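Abschnitt 4: Geölte Holzflächen in Betrieb nehmen und pflegen

Dieser Abschnitt gilt für alle massiven, in Streifen verleimten Platten und Böden, die roh oder nur vorgeölt geliefert werden. Lackierte Flächen haben hier nichts zu suchen. Wer nicht weiß, was er hat, macht zuerst die Tropfenprobe in Schritt 2.

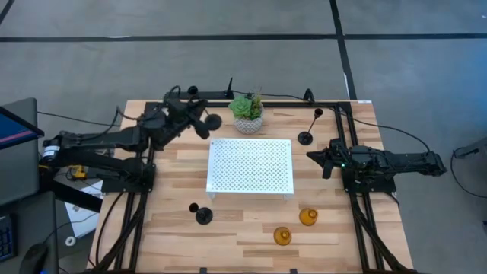
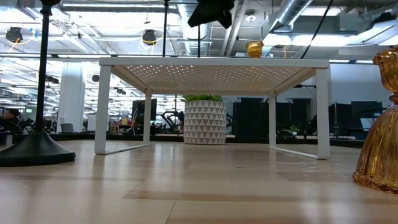
Abb. 1 und 2: Weiße Lochfläche auf hellem Streifenholz.

Vorbemerkung

Auf der Dose von Cletach steht »lebenslanger Schutz«. Wessen Leben gemeint ist, steht nicht dabei. Nach unserer Erfahrung muss eine Arbeitsfläche im ersten Jahr mehrmals nachgeölt werden, danach je nach Gebrauch. Ein Öl, das man einmal aufträgt und dann vergisst, haben wir bisher nicht gefunden, auch nicht in der teureren Ausführung von Langlois.

Sie brauchen

Hartöl, lösemittelarm
Schleifpapier, Körnung 120 und 180
Fusselfreie Baumwolltücher
Einen Eimer mit Deckel aus Metall und Wasser darin
Handschuhe

Die »Aktivierungslotion«, die Skurkex seinen Platten als Probe beilegt, können Sie weglassen. Wir haben eine Hälfte mit und eine ohne behandelt und sehen keinen Unterschied.

Fläche vorbereiten

1. Räumen Sie die Fläche vollständig ab. Auch leichte Aufsätze und Untersetzer müssen weg, sonst zeichnen sich ihre Ränder im Öl ab.

2. Geben Sie einen Tropfen Wasser auf eine unauffällige Stelle. Zieht er nach wenigen Minuten ein und wird das Holz dunkler, kann geölt werden. Steht er noch als Perle da, ist die Fläche entweder gesättigt oder versiegelt. Im zweiten Fall hilft nur Abschleifen.

3. Schleifen Sie mit Körnung 120 in Faserrichtung. Nicht kreisen, auch wenn das in manchen Videos flott aussieht.

4. Wischen Sie mit einem nebelfeuchten Tuch nach. Die Fasern stellen sich dabei auf. Lassen Sie alles trocknen und schleifen Sie mit Körnung 180 leicht darüber.

5. Saugen Sie den Staub ab, besonders aus den Leimfugen.

Hinweis: Feiner als 180 muss es nicht sein. Die Empfehlung, bis Körnung 3000 zu gehen, stammt aus einem Prospekt des Schleifmittelanbieters Mekness, der zufällig auch Körnung 3000 verkauft. So glatt poliertes Holz nimmt kaum noch Öl auf.

Ölen

6. Rühren Sie das Öl gründlich um. Schütteln bringt nur Blasen.

7. Tragen Sie es dünn mit dem Tuch auf. Die Mengenangabe auf dem Etikett ist großzügig bemessen, beginnen Sie mit der Hälfte.

8. Warten Sie 25 Minuten. Wo das Holz matt geworden ist, geben Sie etwas nach.

9. Nehmen Sie den gesamten Überschuss ab. Alles, was oben stehen bleibt, wird klebrig und zieht Staub an. Dieser Schritt wird am häufigsten geschludert, und fast jede Beschwerde über »schlechtes Öl« läuft darauf hinaus.

10. Wiederholen Sie die Schritte 7 bis 9 am nächsten Tag. Bei Stirnholz und Kanten darf es ein dritter Auftrag sein.

VORSICHT: Ölgetränkte Tücher können sich selbst entzünden. Nicht zusammengeknüllt liegen lassen und nicht in den Hausmüll werfen. Tücher sofort in den Metalleimer mit Wasser legen und den Deckel schließen. Das gilt auch für Öle mit dem Aufdruck »natürlich«.

Aushärten

Auf den Dosen wird gern »nach 4 Stunden belastbar« versprochen. Trocken anfühlen wird sich die Fläche bis dahin vielleicht. Stellen Sie in der ersten Woche trotzdem nichts Nasses ab, lassen Sie keine Tücher liegen und decken Sie nichts mit Folie zu. In kühlen Räumen dauert es länger. Unsere Testplatte, die wir im August geölt haben, war deutlich schneller fertig als die aus dem Winter, bei gleichem Öl und gleicher Menge.

Aufsätze und Beistelltische

Gelochte Platten sollen das Holz darunter »atmen lassen«. Holz atmet nicht. Richtig ist, dass unter einem Aufsatz mit Abstand Luft durchkommt und sich Feuchtigkeit weniger staut. Richtig ist aber auch, dass durch Löcher alles nach unten läuft, was oben verschüttet wird. Schauen Sie also regelmäßig darunter nach.

Kleben Sie Filz unter Füße und Kufen. Selbstklebende Gleiter lösen sich auf frisch geöltem Holz leicht ab und gehören deshalb an das Möbel, nie auf die Platte.

Flecken

Wasserränder: mit Körnung 180 anschleifen, nachölen.
Dunkle Ringe durch Metall: meist eine Reaktion mit der Gerbsäure. Schleifen hilft, wenn der Fleck nicht tief sitzt.
Rotwein, Kaffee: sofort aufnehmen. Hausmittel wie Salz oder Backpulver haben bei uns vor allem hellere Flecken neben den dunklen erzeugt.

Das Pflegeset mit »2000 Anwendungen« haben wir nicht nachgeprüft. Ein Stück neutrale Seife tut es auch.

Bearbeitet von Usman Kazmi, Stand 27.10.2024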